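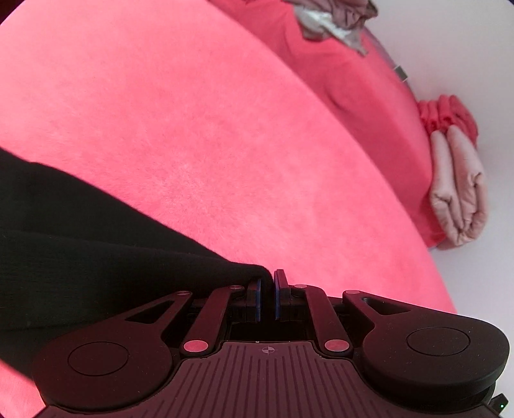 What happens to clothes dropped off at the Studdale sorting hall?
They are separated by hand into wearable, mendable and rag piles, and only the first of those goes out to families.

Studdale's winter clothing drive is being called a success by the people who run it. Whether it deserves the word depends on which pile you look at.

Organizers at Catari, the nonprofit behind the drive, said in a statement dated Sun 23 January that 3686 items had been taken in since November. The statement put the number handed out to local families at 702. It did not say where the rest had gone, and the group's website still shows last year's totals.

"Intake is the exciting number, so that's the one people hear," said Ivana Carrasco, who manages the hall. She said the remaining clothes are "in process," a phrase she used again when asked how long the process takes.

Sorting is slow. Sweaters, baby clothes, blankets and odd pieces of fabric come in together, often in the same bag, and each one has to be picked up and looked over for holes, stains and missing buttons. Knits are the worst, according to sorter Pylyp Lytvynenko. A black sweater can look fine until it is held up to a window. Fleece pills. Ruffles and satin trim tear at the seam and take longer to fix than a plain hem.

Catari plans to add 3 sorting tables by spring and says this will clear the backlog. It made a similar promise last year about new shelving. The shelving arrived, and it is full.

Hacer Keskin, a parent who asked for winter things for two children, said she waited five weeks and received one coat and a summer dress. "They were nice about it," she said. "But I could see the bags from the door."

The group is also asking donors for 80 dollars each toward what it calls a mending fund. Carrasco could not say how many garments that amount would repair. A breakdown is being prepared, she said, though she gave no date.

Drop-offs continue at the side entrance on weekday mornings. Pillows, shoes and anything damp will be turned away.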